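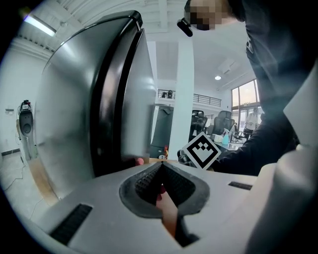

Friday, February, 9:40 am

Carried on with the housings from the Gikitex order. Bench cleared last night except for the tray of fasteners, so no setup time. Coffee first, then gloves. The thin cotton ones are better for this than the nitrile, which drag on the surface and leave streaks.

Running total for the order stood at 2,545 when I came in. Target for the week is 2,671. Subbarao thinks we can close it out by end of day if the wiping step stays short. I think he is right but I don't want to skip the second look under the overhead lights.

Handling notes, mostly for whoever takes over on this:

Pick the part up by the lower edge with the fingertips. Keep palms off the shell. A print on the shiny part takes longer to get off than all the rest of the work put together.

Turn it slowly under the lights. Dents show as a kink in the reflection long before you can feel them. Check along both sides of the black trim too. Kavitha found two last month where the trim had lifted near the top and they had already been boxed.

Set it down on the felt, trim side away from you. If you slide it, it will scratch. Lift and place.

10:30. First 30 done. One set aside for a mark near the base, could be polish residue. Wiped it twice with the Farby cloth and it was still there. Put a blue tag on it and left it on the top shelf for Kavitha.

11:15. Ran out of small bags. The Nulterthorpe delivery has the wrong size again, too narrow for anything with a curve to it. Used the old stock from under the stairs. There are maybe 80 left in that box, so the big bags need to go on the order before Monday's round of boxing. Subbarao is calling them.

1:10 pm. Back from lunch. Slower now, my back doesn't like leaning over this bench. Tried it with the Rajan stool at its highest setting and that was worse, you can't get your elbows over the part. Went back to standing. Two blocks under the felt board would bring the work up enough. Will cut some from the scrap pile if there is time.

2:50. Kavitha looked at the blue tag. It is a scratch, very fine. She wants it kept as a reference piece and not sent back. Wrote REF on the tag.

4:20. Subbarao took over the last stretch while I did labels. Order closed at 2,671. Felt needs replacing, the left corner is worn through and the board shows. Dirty cloths are in the bin by the sink.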